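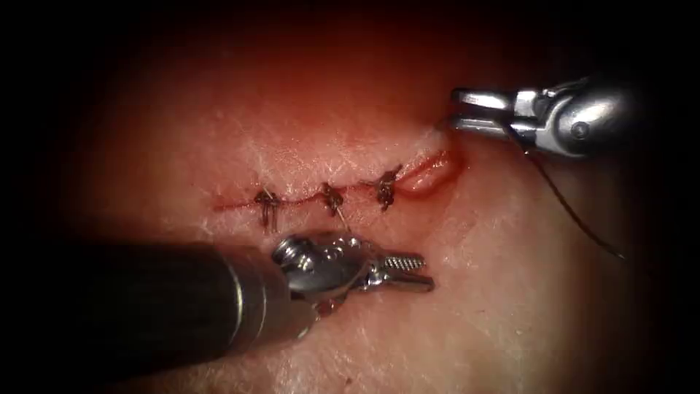 Ticket: suture practice video keeps freezing on upload
Opened by Jayanthi Rai, Feb 4, 2025

Okay, so I'm back! The Flivitz uploader still stalls at 60 percent on anything over 400 MB. I cleared the cache, switched browsers (twice), and even tried the desk computer at Muststead. Same thing.

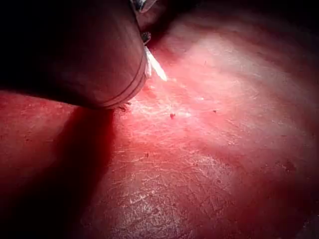

Smaller clips go through fine, so I'm guessing it's a size limit on your end? Maritza Taipe bumped mine to 1000 MB in November, and I think it got reset.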